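SKELLALHAM, 2019-01-31 - Wosemov has completed the merger of its two regional distribution depots into a single site at Skellalham. The site holds 973 pallet positions and employs 86 people across two shifts. Orders placed before noon will ship the same day.

The catalog of kitchen and craft supplies is unchanged. Item codes carry over from the old depots, and open orders keep their existing numbers.
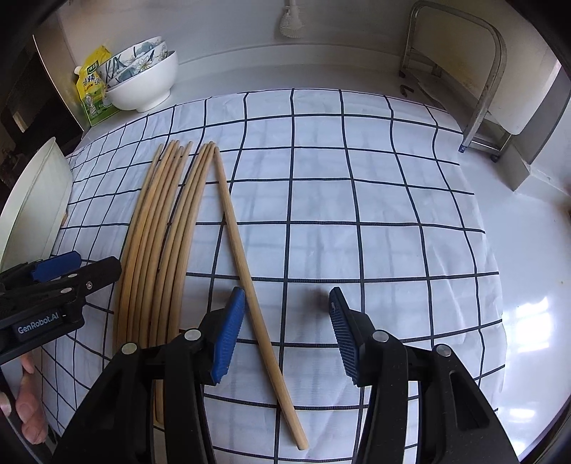 Slender light-brown wooden sticks on a grid-print tablecloth.

"Customers with standing orders do not need to take any action," said Gwilym Meredith, head of operations. "Invoices will show the new return address."

The former Zarkholm depot will accept returns until August, after which its lease ends.

Media contact: Wosemov press office, Skellalham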